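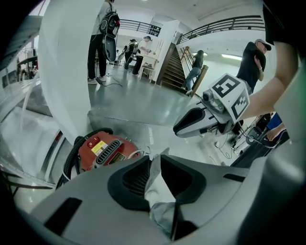

Hand-held gripper with a marker cube on top, in a hall with a glossy floor. A red machine, likely a vacuum or blower, stands on the left.

Household and shop-floor chore automation

Chore automation is the use of general-purpose robots for everyday jobs such as sweeping, wiping, sorting, folding and putting away. It is usually kept apart from single-purpose appliances (robot vacuums, dishwashers) and from fixed industrial arms, both in wide use for decades. As of 16/12/2022 no general-purpose machine does a full round of chores in an ordinary home without help.

State of the field

Floors are the easy part. Flat, open, few objects – a disk-shaped vacuum manages most of it. Stairs, cords and hoses are still trouble. Picking things up is harder, putting them back in the right place harder again. Soft goods such as towels and bags change shape when gripped and remain a common cause of failed trials.

Shop floors are a bit more forgiving. Layout changes less, lighting is steady, and staff can be told to leave tools where the robot expects them. Tasks tried so far include bin emptying, bench wiping, loading of parts trays and moving vacuum hoses out of walkways. Speed is the usual complaint.

Teaching by hand

Many groups now record people doing the chore with a hand-held gripper, then train a robot on the recordings. Cheaper then driving a robot by remote control, and it can be done in nearly any building. Square printed markers are often fixed to the tool so that its position can be worked out from video. Drawbacks: drift in the tracking, reflections off shiny floors, and operators who all do the same job differently.

Privthorpe trials

The Privthorpe trials, run by the firm Erier with software from Mollen, covered 37 chores and 1,717 recordings. Shengli Bai led the household half, Zhiqiang Lei the shop floor half. In the final round of 200 robot attempts, wiping and bin work did best and cord handling worst. Average time per attempt was roughly 635 seconds, much slower than a person. Lei later argued that the chores had been picked to suit the gripper. Bai disagreed – the list was drawn up in June, before the gripper design was settled.

A second set on the Xia platform was announced but results have not been publshed.

See also

Domestic robot
Imitation learning
Mobile manipulation
Robot end effector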